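Call for Participants: Student Operators for the Towel Folding Project

Coker Robotics Club, Room 44, Amaral Building

The Coker Robotics Club is looking for students who want to join our two-arm manipulation project for the coming term. We need people who will operate the robot, check the recordings and help us to prepare for the student competition in August. You do not need to study engineering. In the last group we had students from nursing, music and economics, and they learned the work as well as the others.

About the project

The name of our project is Vudia. The aim is that a robot with two arms learns to fold household cloth: hand towels, dish cloths and, later, shirts. A person first shows the robot how to do each task by moving a pair of control handles, and the robot arms repeat the movement at the same time. We save these demonstrations and use them to train a program. At this moment we have 1117 complete demonstrations, and for the competition we want many more, of better quality and made by different hands.

Cloth is a difficult material for a robot. A cup keeps its shape when you touch it, but a towel changes with every pull. For this reason we ask our operators to work slowly and to repeat the same fold in a regular way. It can be tiring in the first week. After this, most people find their rhythm. 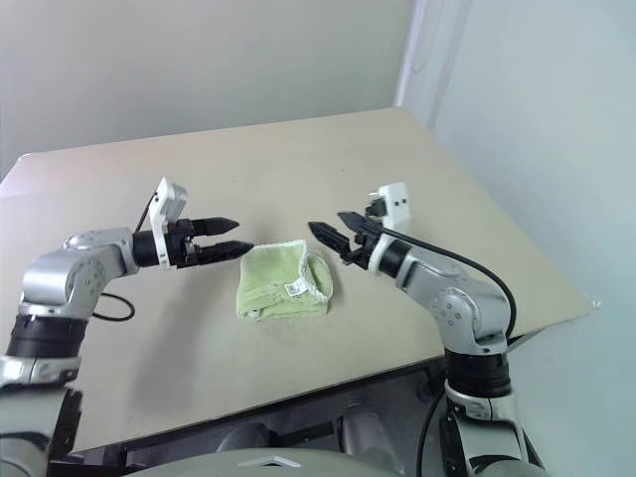 Left and right gripper at a folded green towel.

What you will do

Operators work in pairs. One person moves the arms and the other person prepares the cloth, starts and stops the recording and writes the notes. You change places every half hour. After each session the pair watches the recordings together and marks those in which the towel fell or the fold was not complete. Please do not delete a bad recording, because we also study the mistakes.

Members who stay longer can take part in the other work of the club. This includes the training of the program, the design of small printed parts, and the maintenance of the cables and grippers. We also have a reading group, which meets before the Thursday session and is open to everybody.

What we ask from you

You must be a registered student at Coker, in any year and any subject. You should be able to come to two sessions every week until the end of the term. Each session takes three hours, with a break. Some patience is necessary, and also the habit of writing clear notes. Experience with programming is welcome but we do not require it. Left-handed students are very welcome to apply.

All new members must complete the safety lesson before they touch the controls. In the lesson you will learn where the stop buttons are, how to keep a correct distance from the arms and what to do if a cable is caught. The lesson is given in English and the written instructions are also available in Portuguese.

What we offer

The participation is not paid. Students in the applied subjects can receive 2 course credits, if their department agrees. Please ask your department before you apply, as the club cannot do this for you. We offer full training, a key card for the lab, and a place on the competition team for those who complete the term. The Aten Fund pays the travel and the hotel for the team.

How to apply

Send us a short letter (one page is enough) by Monday, February 26, 2024. Please write why the project interests you, on which days you are free, and if you have worked with tools, instruments or machines of any kind. Sewing counts too. You can leave the letter in the club mailbox next to Room 44 or send it through the club page on the student portal, under the title "Vudia operator."

We will invite the applicants to a trial session in the lab, where everybody can try the controls. Wear closed shoes, and tie back long hair. All applicants will receive an answer from us, also those for whom we have no place this term.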